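Is it worth lining a work nook with fabric, or does it just collect dust?
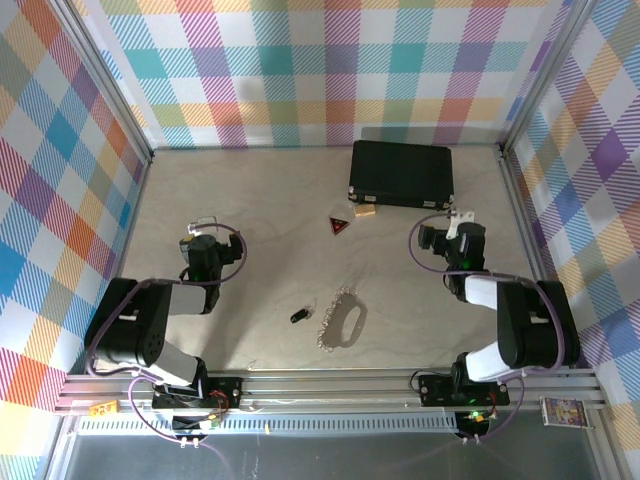

Plaid on three sides of a worktop

Posted by Brarneo, 17/05/2021

I keep being told that fabric walls round a worktop are a good idea and I'm not convinced. The back is a checked pattern with teal, purple, orange, yellow and a few more, and the side walls have the same sort of plaid turned on the diagonal. The top itself is a plain beige-grey with a faint marbled vein. It's for sorting small bits and packing them into a flat black case with two latches.

My doubts are these. Small things vanish against a busy pattern. Fabric holds dust, and I don't believe the people who say a quick brush sorts it. I also can't see what it does for noise in a space this size. A friend swears by hers, but she put it up in October and has hardly used the bench. Should I have it all down and paint some board white?

Camier

I'd leave it up for now. Your small things sit on the top, and the top is pale and nearly plain. Something black shows up on that straight away. I'd worry more about anything clear. A chain with see-through or silvery links can be hard to pick out on a pale surface with veining in it, and a scrap of clear plastic is worse. New walls won't help you there. A dark mat would, one big enough to work on and thin enough that the case still sits flat beside it.

Dust is a fair complaint. Go over the cloth with the soft brush on a vacuum cleaner, top to bottom, and do the bottom edge where the back meets the worktop twice. Mine needs it every 2 weeks. If yours is glued on and not clipped, I agree with you, it's a nuisance, and I'd think again when it starts to look grubby.

As for noise, I doubt it does anything you'd notice. Thin cloth doesn't soak up much. Anyone selling it as soundproofing wants your money.

Sem Van Acker

Paint it. I had cloth up for 5 years and was glad to see the back of it. Wipe-clean board every time.

Tullberg

I wouldn't paint anything until you've tried moving the light. Half the trouble with finding shiny bits is the shadow they throw, and a looping shadow next to a chain looks like more chain. Put a second lamp on the other side and see if you still hate the plaid.

Not sure about the mat, by the way. I tried a black one and then couldn't find my black bits – so you may want a mid grey, or two mats and swap them over. And keep the case shut while you sort. Things roll in, and then you're hunting through the lining for them.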